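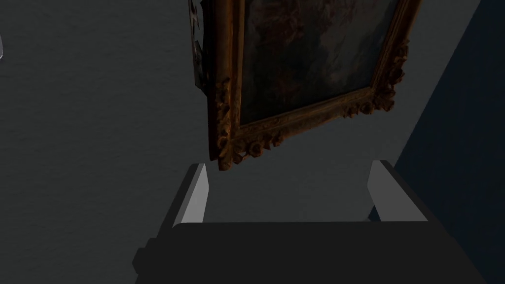
The decision to surrender the lease on my late aunt's house in Lemieux has required more correspondence than I expected when I took on the role of executor. The inventory alone ran to 143 entries, and each of them had to be assigned a value, a recipient or a method of disposal before the estate could be closed. Furniture presented few difficulties. Pictures proved harder, and dark canvases in ornate gilded frames, with murky browns and reds and no subject that can be readily made out, are hardest of all to place with a family. The firm of Onderar, which I engaged for the valuation, advised that such works be listed separately from their frames where the two might be sold apart. I followed that advice for 5 entries and left the remainder as they were.

Storage was the second matter. Vallix offered a unit for a fixed term of 44 days, with an extension available on written request. I would urge any executor to read the terms on access before signing. Mine allowed 2 visits without charge, and I had used both before the relatives agreed on a date – a mistake that the estate was obliged to pay for.

With regard to the relatives, it was agreed at the outset that each household would submit a written list of preferred items in order of importance. Where lists conflicted, the item passed to the household that had ranked it higher. Two ties were settled by drawing lots. One cousin has since objected to the outcome concerning the linen chest, and that objection has been noted and answered.

The final accounts will be sent to all beneficiaries in June. Receipts are held with the inventory and may be inspected on request. The keys have been returned to the landlord, apart from the one to the garden shed, which has not yet been found.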